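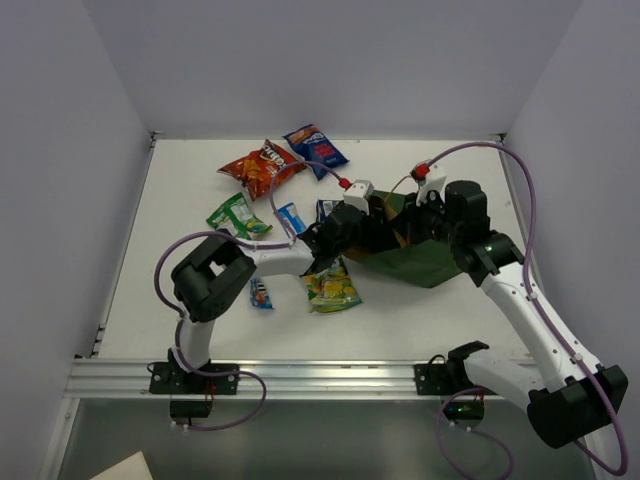 Small claims: common questions

Can I use the small claims track for an unpaid invoice?

Yes, in most cases. In England and Wales the usual limit for a money claim of this kind is £10,000. A recent client of ours, a joiner in Mestthorpe, was owed £1,954 and was well inside it. 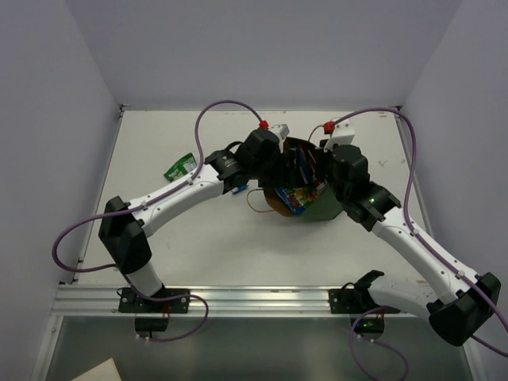 Vasilis Jurić
Solicitor, Hilwood Legal

Do I have to write to the other side first?

Yes. The court expects you to set out what you are owed and why, and to give a fair time to reply. If you are a business claiming from an individual or a sole trader, a separate protocol for debt claims normally applies and they must be given 30 days. Keep a copy of the letter and proof of posting.

How long do I have to bring a claim?

Six years for most contract debts, counted from the date payment fell due. Do not leave it until the last few weeks. 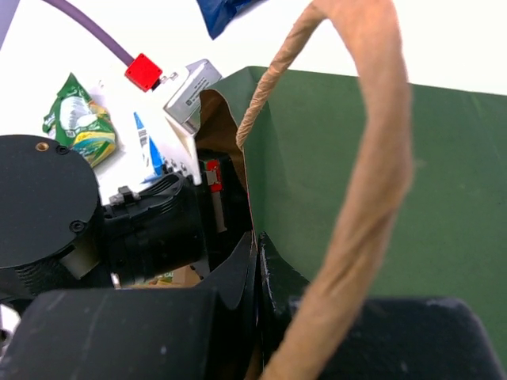 Green paper bag with a twisted-paper handle

How long does the other side have to respond?

They have 14 days from service of the particulars of claim. If they file an acknowledgment of service in time, this becomes 28 days. If they do nothing, you can ask for judgment in default.

Can I get my legal costs back?

Usually no. If you win you can normally recover the court fees and some fixed costs, but not a solicitor's bill. On a debt of £3,000 it is worth asking what advice will cost before you start. 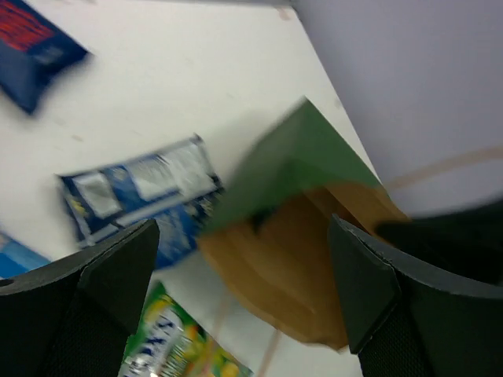

Reading time: 2 minutes

Will I have to go to a hearing?

Perhaps. Many claims settle first, and the court may refer both sides to mediation. Hearings are fairly informal and you can speak for yourself.

What if I win and still am not paid?

The court does not collect the money for you. You have to apply for enforcement, for example by using bailiffs or asking for an attachment of earnings order. Each has its own fee.

Last reviewed 19 August 2024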